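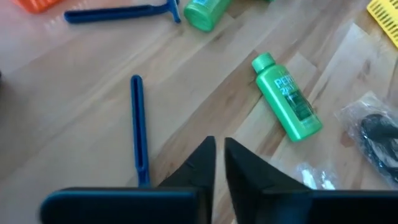
Wrist view, toiletries table, with one razor handle right at the left finger.

17/01/2023

In by nine, lab cold. Haoran had already started the arm and the calibration was good, so I left it alone.

The job today was the comparison I keep putting off: the policy trained on wrist camera only against the one that also gets the overhead camera. Same table, same bag of toiletries, same instruction, which is to pick up a razor and put it in a basket. Eighteen trials each. Stepan wrote the starting layouts on cards last week so that neither policy gets the easy ones. I set out the objects from the card, he pressed start, and Marisol scored from the other side of the room without being told which policy was running.

Wrist only got 9 of 18. With the overhead camera it was 14. I had expected a bigger gap. Most of the wrist-only failures came late, in the last stretch before the fingers close. Once a handle goes behind the fingertip the policy has very little left to look at, and it tends to stop short or drift to one side. It did fine on the layouts where the razor lay across the view with the head showing.

The glare is a second problem. The light from the window side turns part of the wood nearly white in the wrist view. Bilal thinks the policy is reading the bright patch as empty table and that we should train with more brightness changes. I would like to close the blind and run the same cards again first. We argued about it over lunch and agreed to do mine tomorrow and his after that, since his means retraining.

The green bottles gave no trouble. Two trials ended with the gripper going to a bottle when it should have gone to a razor, one from each policy. I counted both as failures. Marisol wanted a separate column for wrong object and she is right, so I added it and went back through the notes.

Read the training log in the afternoon. The Gelura set has 1000 demonstrations, but only 256 of them have any razor in them, and I didn't check how many of those start with the handle upright in the wrist view. Need to check. If it is very few, then today's number says more about the data than about the cameras, and the write-up for May has to say so.

Eustaquio asked for a figure for the Dilholm talk. Told him he can have the table of results but no claim about one camera being enough. Eighteen trials is thin.

Backed up the runs to the Briltuvis drive. Put the cards back in order. Home at six thirty, soup, wrote this.

Tomorrow: blind down, same cards, wrist only first.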